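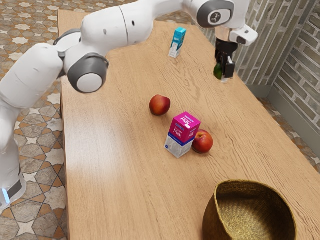 Wanted: Part-Time Produce Buyer and Market Stall Lead, Brimley Greengrocers

Posted December 2021
Hours: 24 a week, mostly before other people are awake
Reports to: Vasanthi Akanda, owner
Starts: as soon as you can give your current employer decent notice

Brimley is a small greengrocer with one shop, one van and a stall at the covered market. We sell fruit and vegetables to people who like to squeeze them first. Our last buyer, Bastien Moulin, left in November to grow pears on a hillside with poor phone reception, and we have been covering his shifts between us ever since. The celery has suffered. So have we.

We are looking for someone to do the early buying at the wholesale yard and then run the stall until early afternoon. It is two jobs, and we pay it as one and a half, which is still better than the last place you worked if the last place you worked was Howlader Wholesale. (Several of us did. We remain on speaking terms with most of them.)

What the job is

You pick up the van from behind the shop at four in the morning. You drive to the yard, walk the rows, argue pleasantly, and come back with what is on the list, plus one or two things that weren't on the list but looked good. Kamrul writes the list the night before. His sevens look like ones. You will learn to ask.

By half past six you are unloading at the market with Moushumi Fakir, who has run the left side of the stall for longer than the market has had a roof. You will be running the right side. Please do not rearrange the left side.

Through the morning you serve customers, keep the display topped up, mark things down when they need marking down, and write the day's prices on the chalk signs. We care about spelling here. A previous hire sold "brocolly" for an entire spring and people still bring it up.

After close you cash up, sweep, return unsold crates to the shop and leave a note for Kamrul about what went and what sat there. A good note is two lines. Bastien once wrote a page and a half on the subject of fennel and it is now pinned up in the stockroom as a warning.

What we need from you

A clean driving license and the nerve to reverse a long van down a narrow alley with a man named Prasanna shouting directions. Prasanna Roy runs the fish counter opposite and doesn't work for us, but he will shout anyway.

Some experience buying or selling fresh produce. A summer on a farm stand counts. So does restaurant prep work. Owning a fruit bowl does not.

The ability to tell whether an avocado will be ready tomorrow or next week, and to say so to a customer without sounding like a doctor with bad news.

Mental arithmetic. We have a till, and it works on most days.

You should be able to lift a full sack of potatoes and carry it to the stall. There is a hand truck. It has a bad wheel.

Nice to have

A second language, any second language. Opinions about mangoes, held politely. Some familiarity with Trilura, the ordering software we bought last year and have used twice.

What you get

$200 a day for a full market day, paid weekly. Paid time off from your first month. All the fruit and vegetables you can reasonably carry home, with "reasonably" to be judged by Vasanthi. A waterproof jacket with our name on the back. Coffee from the cart at the east entrance, on our tab, within reason, and see above for who judges that.

We close for 12 days after the New Year, and we pay you for them. The rest of the winter is cold and dark and the stall has no heater, so buy good socks. We tried gloves with the fingertips cut off and everybody looked like a chimney sweep, but you are welcome to bring your own.

How to apply

Write us a letter. It can be short. Tell us where you have worked, when you could start, and which vegetable you think is overpriced at the moment. There is no correct answer to the last part, although "all of them" will not get you far.

Drop it at the shop, 76 Stundico Street, or hand it to Moushumi at the stall before noon. Please don't hand it to her while she is serving. We will call everyone we'd like to meet and write to everyone else.

The interview is a chat over tea with Vasanthi and Kamrul, followed by one paid trial morning that includes the yard, the van and the alley. If you are still interested after the alley, we'll talk about a start date.

No agencies, please. The last one sent us a florist. She was lovely, and she now works at the flower stall.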